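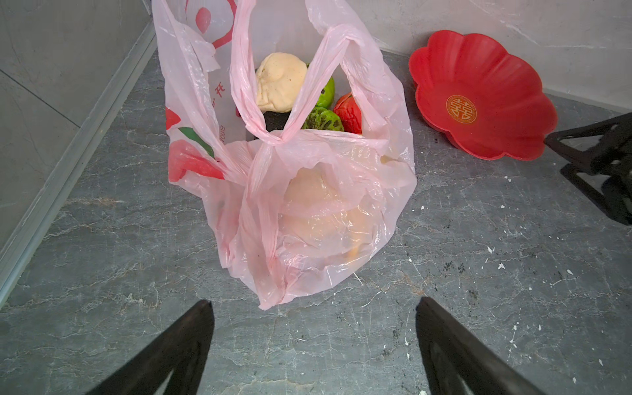 Bag and floor work, house rules rev 2

Mar 4, 2021

OK, writing these up properly, since the sticky notes on the Previk bench have stopped sticking. Everything below is for the floor pickup tasks, the ones with the gripper coming in low at a plastic shopping bag with produce in it. I've been putting this off since January!

Sweep first. I know, I know. But there are white flecks all over the tile in the wrist view again, and the Hapeta segmentation loves to turn flecks into objects. Sweep, then take the background shot, then put the bag down. In that order, please.

Thin bags get the slow profile. The pink film is see-through enough that the depth reading wanders between the plastic and whatever is behind it (the big yellowish bundle low in the bag is a lovely trap, being in its own clear bag as well). So no approach on depth alone. Go for the handles, and if one is twisted up tight like this one, write "twisted" in the log before the run. Writing it in afterward doesn't count, and yes, I'm the one who did that last time.

Never close the fingers on the body of the bag to "see what happens." Round fruit, tomato-looking things, anything soft: handles only. If both handles are out of reach, stop and call it a no-grasp. A no-grasp is a perfectly good result and gets saved like any other.

Lift 5 cm, hold for 2 seconds, look, then carry on. Run 124 skipped the hold and I had to toss the whole record, which hurt.

Neighbors: the red double happiness plate can stay next to the bag, I like having something bright and patterned in view. Anything with legs or struts goes on the keep-out map though, even when only a bit of it shows at the side. Trumura's planner treats unmapped as free and will happily swing an elbow through it.

Hands stay outside the tape until the arm light is off. Paused is still on!

We're at over 1,000 logged runs now, so I'd like the labels to match the Flandunel sheet from here on. Still to do: decide what we call a bag with one handle folded inside. I have "half-open" penciled in and don't love it.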